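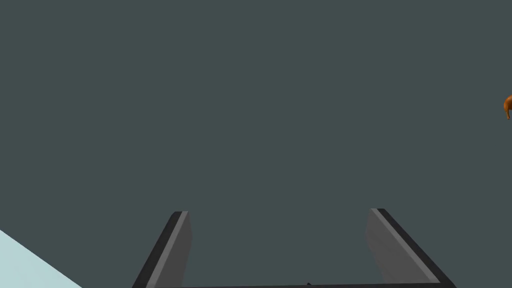 Slate-grey surface, plain.

Products > Surfacing > Sheet Goods > Lititine

Lititine Sheet Surfacing for Desks, Counters and Reading Tables

October | Serpil Tuncer, Surfacing Products

Lititine is a flexible sheet surfacing supplied for horizontal furniture in schools, libraries, archives and public offices. It is bonded to a rigid board and trimmed at the edge by the furniture maker or by a trained installer. The sheet is intended for tables, desks, service counters and display shelving. It is not approved for use as a floor covering, and the warranty does not extend to floors.

The product is made at the Ileslow works and replaces the earlier Soto sheet, which has been withdrawn. Customers who hold remaining stock of Soto may continue to install it, but the two materials should not be used side by side on one table. The Soto sheet was slightly thicker, and the joint will show.

Colors

Lititine is offered in 12 standard colors. Slate Gray, Chalk, Moss, Brick and Navy are held in stock at all times. The other seven are made to order in the same roll width. Color runs through the full depth of the sheet, so that a shallow scratch shows the same shade as the surrounding surface. Deep cuts will remain visible in any color.

Small differences in shade occur between production batches. Where several tables will stand in one room, the full quantity should be ordered at one time and the batch number recorded on the order form. Screens vary in how they display color, and final selection should be made from a physical sample. Samples are sent free of charge to architects, purchasing offices and registered workshops.

Roll sizes and supply

Standard rolls are 96 inches wide. Cut lengths are available from the Ileslow warehouse on request, and a cutting fee applies to any piece shorter than the width of the roll. Orders above 500 square feet are delivered by freight carrier and require a loading dock or a lift gate. Please state which when ordering.

Rolls must be stored upright, indoors, and in their original wrapping. They should be brought into the workroom the day before installation and loosely unrolled overnight. A sheet that is laid cold may shrink back from the edge once the room is heated.

Installation

The backing board must be flat, dry and free of dust. Medium-density fiberboard and birch plywood are both suitable. Particleboard may be used if the face has been sanded and sealed. Screw heads and filled holes must be leveled before bonding, as any unevenness underneath will become apparent under raking light.

Use Sastry contact adhesive or a water-based adhesive approved in writing by our technical office. Apply with a notched spreader to the board only, allow the adhesive to become tacky, and lay the sheet from one end with a hand roller. Work from the center toward the sides. Trim after the bond has set — normally the following morning.

Edges may be finished with a hardwood lipping or left square and lightly beveled. A hardwood lipping is recommended for classroom furniture and for any counter where bags are set down throughout the day. Questions about edge details should be directed to Volkan Ateş in the technical office.

Care and cleaning

Daily cleaning requires only a soft cloth and water with a small amount of neutral soap. Wipe the surface with clean water afterward and dry it. Do not use abrasive pads, ammonia, bleach or products that contain solvents. Ballpoint ink can usually be lifted with a white eraser. Marks from permanent markers should be reported to the technical office before any cleaner is tried, and photographs are helpful in such cases.

Hot cookware and laboratory burners must not be placed directly on the sheet. Cups of coffee or tea will not cause damage under ordinary conditions, although rings should be wiped up the same day. Plant pots need a saucer.

A new sheet may have a faint yellow cast, most noticeable in Chalk. It fades with exposure to daylight over several weeks. Objects left standing on the surface during that period may leave a lighter or darker outline for a time.

Current installations

The county reading room project, supervised by Alper Yüksel, has 37 tables surfaced in Moss with oak lippings. They have been in daily public use since the room reopened. Tuncay Güneş, who manages the building, reports that two tabletops have been resurfaced in that time, both following water damage from a roof leak. The original boards were kept.

Warranty and returns

Lititine is covered for defects in manufacture from the date of delivery. The period depends on the type of building and is stated on the order confirmation. Cut lengths cannot be returned. Full rolls may be returned unopened, with the carrier's paperwork, and a restocking charge will be deducted.

Orders and sample requests are handled by Ferhat Altıntaş at the Ileslow sales office. Purchase orders received before 2 p.m. are entered the same business day.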